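3.2 Work surfaces in the courtyard condition

Participants in the Grondton office block were free to choose among the indoor desks, the canteen and the paved courtyard, and were asked to carry out the same drafting task in each. The courtyard is furnished with round tables whose tops are built from radial slats around a central disc. Such tops drain well and are easy to maintain, but the grooves between slats present an interrupted surface to a pointing device. Earlier work at the Timdale site treated outdoor tables as equivalent to desks of the same height and did not record the surface itself.

We therefore coded each outdoor setup by the support used under the hand and by where the pointing device was left when the participant stopped work. Three support categories were used: bare slats, a rigid board, and a flexible pad. Of the 22 setups coded, 9 included a flexible pad. A pad lying partly over the center disc and partly over the slats was coded as "mixed support," whatever its angle to the edge of the table. The position of the mouse was coded separately, as on or off the pad (Figure 3). 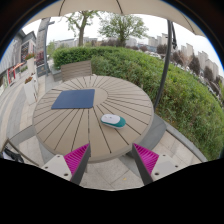
Figure 3. Round slatted table in the courtyard, coded as mixed support. The navy pad covers part of the center disc; the mouse is coded as off the pad.

Seul-gi Pyo objected, when the coding scheme was circulated, that a resting position says little about use, and that a mouse left on the slats may have been worked on the pad until a moment before. We accept the objection. The resting position is reported below as a descriptive variable only and does not enter the model of pointing error.

Two further properties of round tables bear on the results. The first is the lack of a straight front edge. At a rectangular desk the edge gives a reference for squaring the pad and the forearm; at a round table the pad may be set at any angle, and participants seldom corrected it once work had begun. The second is the loss of usable depth toward either side, which limits how far the pad can be moved outward before a corner overhangs the rim — a problem Won and Lotov, the two smaller sites, did not share, as both supply rectangular outdoor tables.

Shade and glare were logged at the start of each session and are treated in Section 3.3.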